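Can a robot do the washing up yet? (or anything, really)

Hutdale Home & Workshop Forum > General chat > Gadgets

kettlewick
Right, I need some opinions. My brother-in-law has been going on since September about how we'll all have a machine in the kitchen doing the chores before long, and he has now told my mum she shouldn't bother replacing her cleaner. She's 81! He sent her a video of some robot folding a tea towel and she thinks you can get one at the big retail park.

So, for the people on here who know about these things: are we anywhere near it? I don't mean a robot vacuum, I've got one of those and it spends most of its life wedged under the sideboard. I mean picking things up, putting them away, wiping a surface down. Normal stuff.

brasshinge
No.

brasshinge
Sorry, that was a bit short. I run a small packing bench (sauces and cleaning products, mostly own label for shops) and we looked at getting a two-armed machine in last year. The Prusum rep came round with all the brochures. Lovely bit of kit if every bottle is the same bottle, standing up, in the same place, all day long. The minute I asked about the returns crate, where everything's lying any old how, he started talking about "a later phase". I've got a lad who can empty that crate while telling me about the football.

marrowfat_pete
I think that's a bit harsh. Two years ago none of them could have managed a returns crate at all and now some of them can do it slowly. Slowly is fine in a house! I don't care if it takes three hours to clear my kitchen table if I'm at work.

kettlewick
See, that's what he says. But then what happens if it drops something at ten in the morning and carries on?

marrowfat_pete
Same thing that happens when my teenagers drop something at ten in the morning and carry on.

tansy.m
Olaia Moya here (I used to post as olaia_m, lost the password). I work with this sort of thing for a living, on a project called Skundar, so take me as biased but I'm probably less cheerful about it than Pete is.

The short version is that arms are good now. Arms have been good for ages. It's hands that are hard, and then after hands it's knowing what you've got hold of. You pick up a bottle and without thinking about it you know if it's full, if the lid's on properly, if it's the squashy kind or the hard kind. You change your grip before you've noticed. A machine has to get all of that from somewhere, and clear plastic is horrid for cameras, and so is anything shiny, and guess what everybody's cupboards are full of.

We do a lot of sessions that are only that. Bottles, tubs, a bit of plastic sheet, pick it up, put it down, again and again. We log every attempt and we were up to 3205 on bottles when I last looked. I'd trust it to clear a mat. I wouldn't trust it with my mum's kitchen, and definitely not with yours, kettlewick.

brasshinge
3205 goes at picking up a bottle and it still can't do my crate. I rest my case.

tansy.m
Ha, well, how many did you have before you were five?

marrowfat_pete
Good answer. What I never get from the videos is what the stuff it practises on is like. It's always a spotless white kitchen with one apple in it. Have you got anything more like real life, Olaia?

tansy.m
It's all on the floor, mostly. Far less glamorous than an apple.
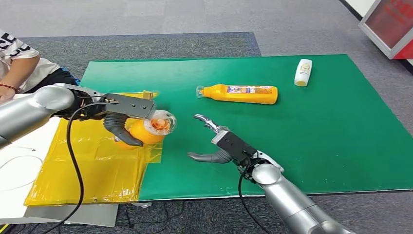 Left hand on the round orange-yellow one, right hand free, bottle on its side still to do.

The one lying down is the one I'd ask you to look at, Pete. Standing up, like the little white one further back, you can come at it from any side and close the hand. On its side you've got to decide which way round it is, go in from above without shoving it along, and then turn it upright if that's what the job wants. People do that last bit with a flick of the wrist and have no idea they're doing it.

kettlewick
Oh, those are proper fingers! I was expecting a sort of pincer. Makes me like it a bit more and also a bit less.

brasshinge
I'll give you that the hands look better than what I was shown. But I can't see my insurer being thrilled about all that cable near a wet floor. And what does a pair of those cost? The quote I had was for one arm and a plain gripper and I had to sit down.

tansy.m
I can't give you prices, it isn't my side of things. More than a cleaner, put it that way. A lot more than a cleaner.

s_kinoshita
Shigeru Kinoshita, retired, forty years in machine maintenance. I agree with brasshinge on the shop floor and with Pete on the house, so I expect to be shouted at by both. On a bench you are paid by speed and a slow machine loses you money. At home you are not. The trouble at home is who mends it. I looked after a Prado palletiser that did one job, and I was called out to it more than to my own boiler. Kettlewick, will your brother-in-law be driving over when it stops?

kettlewick
He won't drive over when SHE stops. I'm printing that out for him.

marrowfat_pete
No shouting from me. I still say I'll have one before I'm 70.

brasshinge
I'll have a tenner on that.

kettlewick
Update for anyone following: mum has rung the cleaner's sister, who can do two mornings. She does want to know if the robot could manage just the bins though?

tansy.m
Are the bins up a step?

kettlewick
Two steps and a gate.

tansy.m
Then no, sorry.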